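4. Building and using the handheld grippers

4.1 The build

The two grippers used in this study were built in the Andham shared workshop between October and December, by the two authors, working mostly in the evenings. We had no machine shop. The workshop has three printers, a drill press and a soldering bench, and every part had to be made on those or bought off the shelf. The design began as a copy of the Silis handheld, whose drawings are free to use, and moved away from it as parts broke or proved hard to print.

The main change was to the jaw linkage. In the first version a single printed lever drove both fingers, and the lever cracked at the pivot after a few hours of squeezing. Panagiotis Kouris replaced it with two short levers on a shared steel pin, which took the load off the thin section of the print. The second change was to the grip. The early handle was short, and the weight of the head tipped it forwards in the hand, so that the wrist tired before the fingers did. Lengthening the handle moved the balance point back towards the palm. It also left room for the wiring, which had been taped to the outside until then.

Ifigeneia Andreadis wrote the logging software and fitted the electronics. Each unit records the opening of the jaw and the view from its own camera. Both clocks are set from one laptop at the start of a session, and we check them again at the end. A drift of more than 15 milliseconds between the two units meant that the session was thrown away. This happened twice, both times with the same faulty cable.

4.2 Working with cloth

We chose cloth as the test material for a practical reason. Rigid objects forgive a poor grip – a block held slightly off centre is still held. A sleeve or a hem taken at the wrong point slides out, or brings the layer beneath it along. The faults in our linkage that had passed unnoticed with blocks and cups showed up within the first hour of folding.

Sessions were held in a spare room at home, with the bed as the work surface. A table was tried first and given up, as garments slid off its edge whenever one hand pulled harder than the other. A bed is closer to where people fold clothes in any case, and its give lets the finger tips press down and get under a layer without scraping. Both operators stood at the side of the bed and used one gripper in each hand. 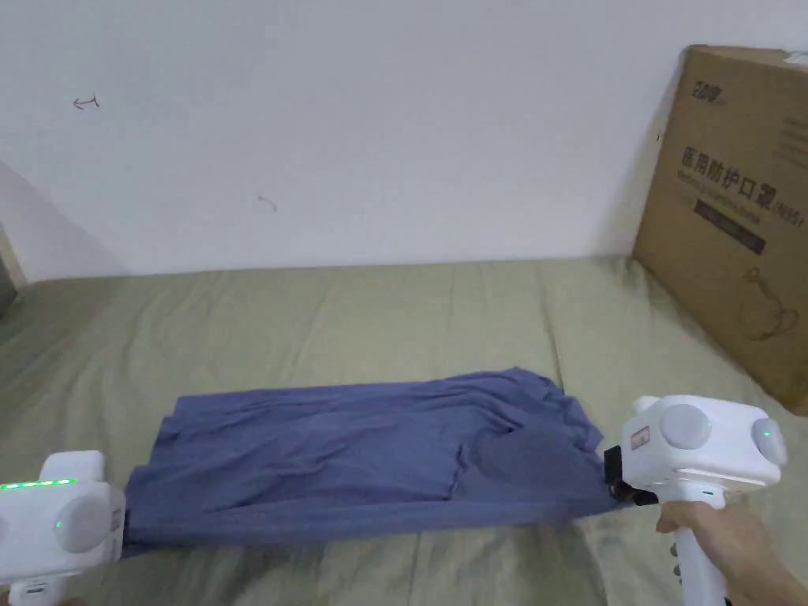
Grip force was set by hand and never by the software. The operator squeezes until the cloth stops slipping, and the jaw opening is logged as it comes. In Fig. 4 the garment is stretched between the two jaws, one at each end, over a green sheet that has wrinkles of its own. A sheet like this makes the task harder for any system that has to find the edge of the cloth from camera views, and we kept bedding of this sort in the sessions on purpose. The green status lights on the white housings can be read at a glance while both hands are busy, which saved us from recording with a unit that had dropped its connection.

Figure 4. A garment held at both ends with the handheld grippers.

Each session was limited to 24 minutes. Longer ones were tried in the first week, but the operators began to take short cuts, mostly by dragging the cloth flat where earlier they had lifted it. A trial began with the item dropped in a heap and ended when the operator judged it folded and let go with both jaws. Trials where an item fell off the bed were kept and labelled as such. In all we recorded 2,882 separate grasps, counting a grasp from the moment the jaw closed on cloth until it opened again.

Wear was greatest at the finger tips. The first tips were bare printed plastic, which polished itself smooth in use and lost its hold on thin cotton. We glued on rubber strips, and these peeled. The tips now in use are cast in a soft rubber from Fudow, poured straight into a printed mould, and none has come away so far. They do pick up lint, and we wiped them with a damp cloth after every 50 grasps.

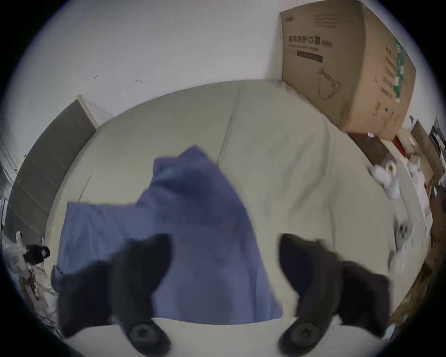
Could the same tips be used on a powered arm? They fit any parallel jaw with a flat mounting face and two screw holes, and we have run them on the workshop's small arm with no change other than longer screws.

4.3 Limits of the build

The Mitsotakis-Vlachou folding score, which we use in Section 5, assumes that both hands can reach every corner of the item. With a large sheet this was not so. The operator had to walk along the bed, and during the walk one jaw was often holding nothing. We report sheets apart from the other items for this reason.

The handles are also sized for the two of us. A friend with smaller hands could not close the jaw fully without shifting her grip, and the trigger would need a shorter throw before the tool could be lent out. Kouris has drawn a version with an adjustable stop, but it had not been printed when the recordings ended in December.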